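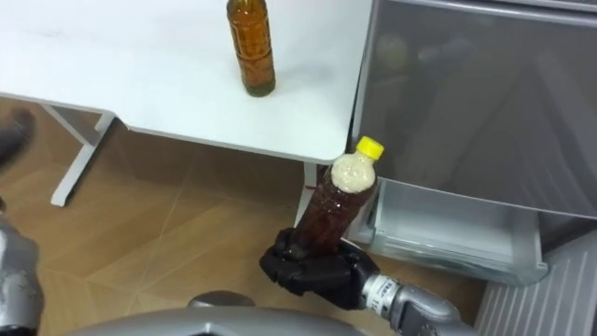
July, evening: the right hand again

I want to write down the whole day while I still have it in my head, because last time I trusted my memory and then I could not say which screw I had changed first.

I came in at 7:30, before the others. I like this hour. The compressor of the neighbors is not running yet and I can listen to the joints. I woke up the robot, let both arms go to the home position, and put my ear close to the right wrist. There was still the small dry sound when it turns inward. It is not a bad sound, but it was not there in the spring, and I do not like sounds that arrive without an invitation.

The problem we have had all this week is the slow closing of the right hand. When it takes a bottle by the lower part, one finger comes later than the others, and the bottle leans. For a box or a cup this does not matter so much. For a round plastic bottle with a narrow middle it matters, and the bottle task is the one that Tekutis wants to see working: bottle from the white table, down into the pulled-out drawer of the refrigerator, next bottle.

Maritza was of the opinion that it was the software, and I was of the opinion that it was the tendon. We had already discussed this for two evenings and I think we were both a little tired of each other's voice. So this morning I took the hand off before she came. Perhaps it was not very polite. I wrote her a message first, at least.

The order I followed, for the next time:

Robot in the service position, power of the arm off, and then wait. I put the foam block under the forearm, so that it did not hang on the brake. I took a picture of the connector with my phone, I removed the four screws behind the wrist, and I pulled the hand straight out. The label band on the wrist gets dirty exactly in the place where one holds it, and I must be careful not to rub the print away when I clean there.

On the bench I opened the back cover of the hand. The tendon of the late finger was not broken, but it had become longer, and near the pulley it had a little fur, like an old shoelace. So I was right about this part. But the value for closing force was also wrong. Somebody had put 100 in the settings when we were testing with the heavy cans, and it had stayed there for the bottles. The log shows it was my own login. So Maritza was right also, and I told her so when she arrived at nine with the bread. She did not say anything, she only cut me a bigger piece than usual.

New tendon from the Skillik bag. There are two left in the bag after this one, and I have written it on the list for ordering. I tightened it until the finger came together with its neighbors, then one half turn back. I have learned that the last half turn is the one which breaks them. A drop of oil on the pulley, not on the tendon. I put the closing force to 75.

For the dry sound in the wrist I cleaned the old grease out and put fresh grease, the Lumbao one in the white tube. I did this with a wooden stick and a cloth and a lot of patience. It took me longer than the tendon.

After lunch, calibration. First the empty hand, open and close, with the small camera program watching the fingers. The late finger was not late anymore. Then we put the bottles on the table, the ones with the brown tea-colored drink and the caps screwed well.

It took the bottle by the lower body, with one finger over the front and the others under the base, and it brought it tilted toward the drawer, yellow cap forward. There was foam up in the shoulder of the bottle. I made a note of the foam, because the drink does not foam by itself, so it had been shaken somewhere. I suspect the lift. I would like to lower the acceleration there, but Maritza is afraid for the cycle time, and I understand her, she is the one who has to speak with the client.

The drawer is another matter. It is clear plastic, and the depth camera does not love clear plastic. The front lip is thick and white, so we now use the lip as the reference and not the walls. I measured it by hand with the caliper and put the new point in the file. Nobody should move this table without telling me! I have put tape on the floor at its feet before and the tape was gone after the cleaning, so tomorrow I will ask Erlinda Umali if her people can clean around it. She is always very kind when one explains the reason.

We decided on 500 cycles without a person touching anything before we invite Tekutis. We will begin tomorrow in the morning. I want to check the screws of the wrist after the first 100, with the torque driver and not with the feeling of my hand, as I did in the spring.

Still open: the cover of the left hand has a scratch and I do not know from when. The new gloves from Ridard did not come. The backup of the settings file I made at 6 in the evening, with "closing 75" in the name, so that I cannot accuse anybody else the next time.

My fingers smell of grease, also after washing three times. Mother called while I was under the arm and I forgot to call back. I will do it now, before it gets too late for her.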